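The week the left arm stopped listening
2025-09-28
Posted by the bench guy at Liltlow

So I promised a post about the kitting cell weeks ago and kept putting it off, mostly out of embarrassment. Get a coffee, it's a bit long.

If you're new: I look after a two-arm cell at Liltlow that puts together part kits. Ring boards, little switches, a couple of wire harnesses. The arms run on a controller from Nileo, and the scheduling software is Tavov, which I've complained about before and will complain about again. The parts go to another bench for the Pop, our small countertop unit (yes, that's really what it's called, I didn't pick it).

Back in May we hit a fault I could not pin down. The left arm would go for a switch, close on it, lift, and then just hang there. No alarm! The status screen said RUNNING in nice friendly green. Meanwhile the right arm kept on picking harnesses like nothing was wrong. The first time, I figured somebody had leaned on the pause button. The second time I was standing right there with my hands in my pockets, so that theory was dead.

I started writing down every pick on a clipboard, because the log files only tell you what the controller thinks happened. Out of 598 picks, the left arm hung on 2 of them. That sounds like nothing, right? My boss thought so too. But I'd been reaching in to free those hung parts by hand, with the screen telling me the cell was live, and the more I thought about that the less I liked it.

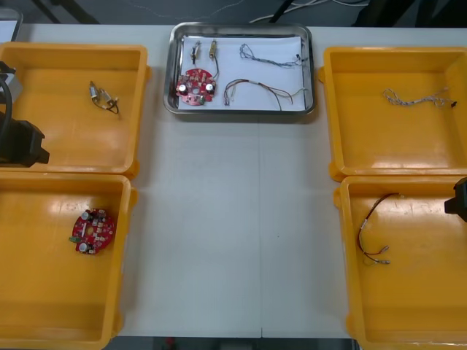 Then I did what I should have done on day one and pulled the cover off the cable run. The signal wire for the left gripper shared a clamp with the power line, and the clamp had been cranked down so hard that the jacket was creased. Every so often, with the arm stretched out at just the wrong angle, the "I'm closed" signal dropped out. The controller sat there waiting for it. Forever, apparently, because the timeout for that step was set to zero, and in Nileo-land zero means never give up. Guess who typed the zero. (It was me. I was testing something in the spring and forgot to put it back.)

Now the part that made my stomach drop. When I wiggled the wire with my thumb, on purpose, from outside the guard, the signal came back and the arm took off for the drop position right away. No pause, no slow start. Full speed. If I'd been in there tugging on a switch when that happened, I'd be typing this post with one hand.

I hit the stop, locked it out, and went and sat in my truck for ten minutes.

What's different now:

I ran a new signal cable with its own clamps, finger tight plus a little, nowhere near the power line. The timeout is 400 milliseconds, and when it trips, both arms stop and the light goes red. Both of them, because I don't want one arm swinging while I'm figuring out the other. Restarting takes a key and a button outside the guard, and the first move afterward is slow. And there's a lock on a hook by the door. You take the lock, you lock the cell, then you reach in. I don't care if it's a ten-second job.

We ran it some 100 picks a shift after that, with me hovering over it like a nervous parent, and I haven't had a silent hang yet. I did get one red light, which turned out to be a harness terminal snagged on the lip of a tray. Stopped dead, just like it's supposed to. I was weirdly happy about it!

The thing still bugging me is the green RUNNING label. Tavov shows green any time a job is open, whether or not anything is moving. I've asked them for a "waiting" color, and they've put it on the list. If any of you have found a way to change the status text yourself, please tell me how, because the settings page is a maze and I've been through it twice.

Next time I'll get into the wire harnesses, which are a whole other headache. They never land the same way, and the terminals catch on everything.

Comments (3)

rustybench: We had the same thing with a timeout left at zero, only on a conveyor. I keep a printed sheet of the defaults taped inside the cabinet door now. Glad you've still got both hands.

kilnandwire: You can change the Tavov label under Display, then Job States, but only from an admin login. Took me an afternoon to find it.

mostlysolder: What did you use for the new clamps? Mine keep walking along the cable.

Contact | © 2025 Bench Notes from Liltlow | Back to top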